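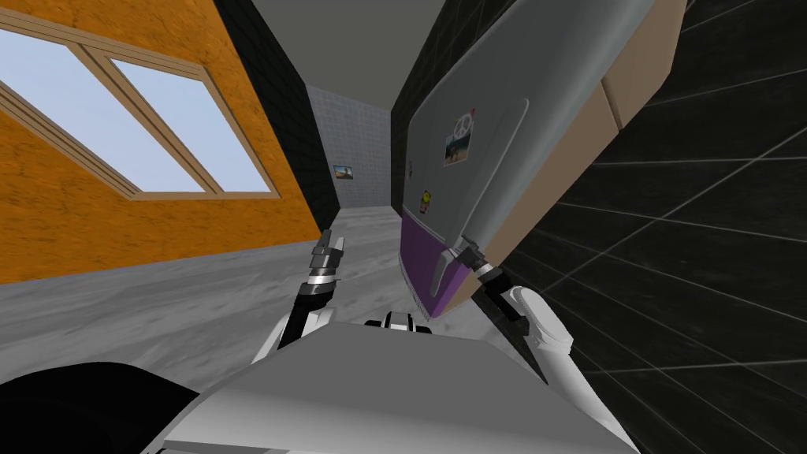 Cámara frontal en simulación, pinza derecha en el borde de la sección morada de la nevera.

Foro > Manipulación > Aprendizaje por imitación
Tema: Aleatorizar texturas en la cocina, ¿merece la pena?

ksipos
Abro hilo con lo que llevamos hecho en Vincze, nuestro entorno de cocina simulada. La tarea es abrir la nevera con un robot de dos brazos. Entrenamos la misma política dos veces: una con texturas fijas y otra cambiando paredes, suelo y muebles en cada episodio. En ambos casos, 190 demostraciones teleoperadas y la misma arquitectura.

Evaluamos con 30 episodios por condición, todos con combinaciones de texturas que la política no había visto. La versión aleatorizada completa la tarea en 20. La de texturas fijas, en dos. No tengo todavía resultados en robot real.

gulyas_a
La diferencia es grande, pero la comparación me parece injusta. Si evalúas solo con texturas nuevas, la política fija sale perdiendo por construcción. ¿Qué pasa con las texturas originales?

ksipos
Está pendiente. Kadir lo deja corriendo el domingo y lo subo aquí cuando termine. Mi impresión es que la fija gana en su propio terreno, pero no voy a dar una cifra sin tenerla.

udden_user
¿Qué cámaras usáis? En nuestro caso la aleatorización ayudaba con la cámara de la cabeza y apenas se notaba con la de la muñeca.

ksipos
Las dos, codificadas por separado y concatenadas antes de la cabeza de acción. La de muñeca es la que más problemas nos da.
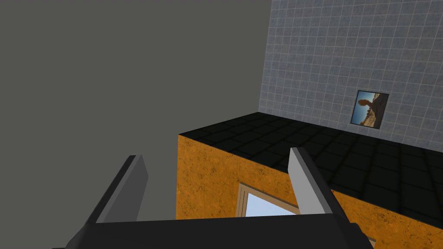 Cuando la pinza está abierta y lejos del tirador, casi toda la vista se la llevan paredes y superficies que cambian de un episodio a otro. Sospecho que ahí el codificador aprende a ignorar la muñeca y se apoya en la cámara frontal, y luego en el contacto le falta información. Es una hipótesis —no hemos hecho la ablación.

gulyas_a
Pues esa ablación me interesa más que el resultado principal. Quitad la muñeca y repetid. Si el número no se mueve, tienes la respuesta.

udden_user
No estoy de acuerdo con que baste. Si quitas la cámara y reentrenas, el modelo compensa con lo que tenga. Yo taparía la entrada solo en evaluación y por fases: aproximación, contacto y apertura.

gulyas_a
Tapar la entrada en evaluación te saca de la distribución. Cae el rendimiento y no sabes si es porque usaba la cámara o porque ve una imagen negra por primera vez.

udden_user
Se puede sustituir por la vista de muñeca de otro episodio en la misma fase. No es perfecto, pero no es una imagen negra.

ksipos
Me gusta más lo de intercambiar vistas. Haremos las dos cosas, el reentrenamiento sin muñeca y el intercambio por fases.

ildiko.sz
Una pregunta aparte: ¿los fallos de la aleatorizada son del mismo tipo? En Fludix teníamos un entorno parecido y la mayoría eran de agarre: llegaba al borde de la puerta y resbalaba. Eso no lo arreglas con texturas.

ksipos
Los he revisado por encima. Hay de los dos tipos, agarre y aproximación al panel equivocado. Me falta etiquetarlos bien.

ildiko.sz
Si los etiquetas, sube la tabla aunque salga fea. Y la semilla de cada episodio, por favor, que sin eso no hay manera de comparar.

ksipos
Semillas y configuración van en el mismo paquete. Lo cuelgo en diciembre con lo de Kadir.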